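Chie Imai on Scoring "Campbell" With a Small Band and an Old Organ

5 May 2019

The soundtrack to the second season of "Campbell" runs 29 tracks, and Chie Imai wrote all but one of them in a rented house outside Cisville. She had four months. The first season's music was mostly electronic, and she wanted to leave that behind.

"I had used up those sounds," Imai said by phone. "When I opened the old sessions I could hear myself reaching for the same pad every time a character walked into a room. So I closed the sessions and called some players."

The players were a string quartet, a clarinetist and the percussionist Khoa Hà, who had worked with her on two short films. Most of the recording took place in a former chapel with a pump organ that had not been serviced in years. Several of its notes stick. Imai wrote around them at first, then started using them.

"The low F keeps sounding after you let go of it," she said. "In episode three there's a long scene at the kitchen table, and that F is under all of it. Venkatesh asked me if it was a mistake. I said yes, and he kept it."

Venkatesh Rai, who created the series, gave her scripts before shooting began. That is not the usual order. Composers on television dramas tend to arrive when there is a cut to look at, often with temporary music already laid in. Imai asked for no temporary music at all, and Rai agreed for every episode except the finale.

"The finale had a piece of mine from season one in it," she said. "I spent a week trying to beat it and I couldn't. What's on the album is a new arrangement of that piece, slower, with the quartet."

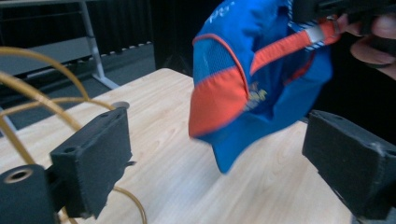 The song at the end

The track that listeners have asked about most is "Imenetti," the only one with vocals and the only one Imai did not write. It plays over the last four minutes of the season. The singer is Yolotzin Cárdenas, who also wrote the words and melody.

Cárdenas recorded her part in one afternoon in November. Imai had sent her a demo with piano, and Cárdenas asked for the piano to be taken out.

"She sang it with just a click in her headphones, and then we took the click away too," Imai said. "I built the strings around her timing afterward. It was hard on the quartet. She holds some words a long time and there isn't a count you can give people."

Did she worry about handing the closing scene to someone else?

"For a day or so. But I'd read the script and I knew it needed a voice, and I don't write lyrics. I've tried."

Work on the road

Imai will take a shorter version of the score on tour this fall with Hà and a new quartet. The largest hall on the schedule seats 2,013 people and the smallest seats 532. The pump organ is staying where it is. Its sounds have been sampled, including the low F.

She has also finished the music for "Stamurance," a feature directed by Montserrat Espinoza, and would say little about it except that it has no strings. As for a third season of "Campbell," she has not seen scripts.

"If they send them, I'll read them," she said.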